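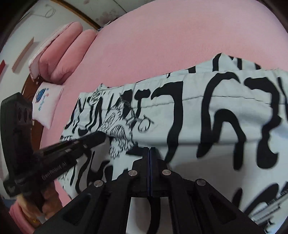 Derkinance: a gallery of laundry, mostly

Derkinance is the part of our project where people fold clothes with grippers in their own bedrooms and a robot in our lab is later asked to do the same. The paper has a clean diagram of this with four boxes and some arrows. This page is for everything that didn't fit in the boxes.

Short version of the method: two hand-held grippers, one per hand, each with a wide-angle camera looking down past the fingers. A person picks up a garment, folds it, puts it down. We keep the video, the gripper width and the motion of both hands, and train a policy we call Inton on the result. No robot is present while the folding happens, which keeps the cost down and the bedsheets intact.

Captions are by Nnamdi Akande unless they are rude about the calibration board, in which case they are by whoever had to calibrate that week.

Collecting

Beds. We planned for tables. We shipped a folding table with the first kits and wrote two pages on how to set it up. People folded on the bed, as people do, and the table held the kit box.

White on pink, black on white. High contrast between cloth and background is a gift to the tracker. Big printed lettering is a mixed blessing: it gives you plenty to hold on to visually, and the early policy held on to it so well that it tried to pinch the letters.

The fingertip view. Everything Inton knows about the world, it learned through a round lens at about the height of a hovering hand. It has strong opinions about hems and has never seen a ceiling.

Gathered bands. Waistbands and elastic edges are where demonstrations get interesting. A human squeezes, feels the bunching and shifts the grip without thinking. The gripper has no feeling to offer, so all of that skill has to show up in the motion or be lost.

Left hand waits, right hand works. The most common pattern in the whole set. The waiting hand looks idle and is doing half the job. When we trimmed "idle" hand motion to save space, performance fell apart, and we put it all back and didn't discuss it at the group meeting.

Sleeves. Long cuffs on the person folding can drift into view and get mistaken for the garment being folded. Rolling them up is in the instructions, on a page that has been opened less often than the others.

Background bedding. Pillows, rolled blankets, frilly edges. We call this clutter in the paper and home in the collection notes. Training with it left in beat training with it masked out, by enough that the masking code has been retired with full honors.

Sorting

2504 folds. This is the number that made it into the training set. It took two seasons, a lot of shirts, and one collector who folded the same towel so many times we had to ask for a different towel.

827 folds that didn't. Lost tracking, a battery gone flat, a thumb across the lens, a cat. We kept them in a separate folder for a study on failure, and the study now has a title and a nice cover page.

72 homes. We wanted variety in lighting and got it. The policy has now been exposed to bedside lamps of every temperament, as well as a small number of folds performed in what I can only describe as dusk.

The review screen. Each fold gets watched once at double speed by someone with a keep key and a discard key. Reviewers report that by late afternoon they start judging the folding on its merits. This is not what the keys are for.

Running it

The Ceravex arms. Two of them, bolted either side of a padded surface in the Ekpo room, with the same fingers and the same lenses as the hand-held units. Matching the view is most of the trick. The robot should look down and find nothing surprising except that it is now a robot.

The padding. Added after we found that cloth lies differently on a mattress than on a bench. On a hard top the fingertips could not get under an edge, and the arms pressed on with great determination and no result.

First T-shirt. Sleeves in, bottom up, one corner sticking out. It was treated in the lab as a triumph and would have been refolded in any household.

First fitted sheet. We are not going to talk about the fitted sheet.

Regrasping. The behavior I'm proudest of, and one that was never labeled. When a pinch comes up empty, Inton opens, backs off a little and tries again slightly further in. It picked this up from people missing, which they do constantly and would deny.

Prints again. With enough different garments in the mix, the pinching of letters went away. It still slows down over cartoons. We have plots of this and no explanation.

More than 4000 attempts on the arms. Most were short garments, because long ones reach the end of the padding and then the end of our patience. The success table is in the paper, along with the definition of success, which went through more revisions than the code did.

Still to do

Socks. Pairing them requires looking at two things and having an opinion, and the current policy looks at whatever is under its fingers.

Thick folds. Blankets rolled double are wider than the fingers open. Either the fingers get bigger or the blankets get thinner, and purchasing has asked us to stop proposing the second one.

Dark on dark. Black pants on a navy cover remain a mystery to the tracker and, on some mornings, to the people wearing the lens cap.

The next batch of kits goes out in December without the folding table. If you'd like one of the tables, they are stacked behind the Ekpo room door and are in excellent condition.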